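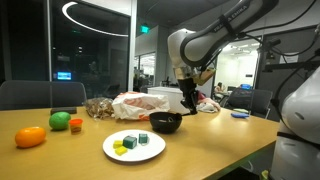 Stidasance, workplace wellness lead, Yip
Speaker notes, 11/5/20

Start slow. Wait for people to unmute.

Snacking at work. Why we do it. Ask for hands: who ate something in the last hour without being hungry? Leave a gap, let them laugh.

The open bag on the table problem. If it's in reach you eat it. Bowl, same thing. Move it 2 steps away and see what happens.

Survey from the Vuron office. 100 people asked, 19 said they skip lunch most days. Those same folks snack hardest at 3 pm. Dont read the whole chart, just that bit.

Boredom vs hunger. Quick test: would you eat an apple right now? If no, get up, get water, come back.

Story about the Deren office and the vending machine (keep it short!! ran over last time)

Swaps. Nuts, fruit, cheese. Not preaching, I eat chips too. Put some in a bowl, close the bag, put teh bag away.

Slide 13, skip if behind.

Homework: write down every snack for two days. No judging. Follow-up session in December, link goes in the chat.

Questions. Stop sharing screen first.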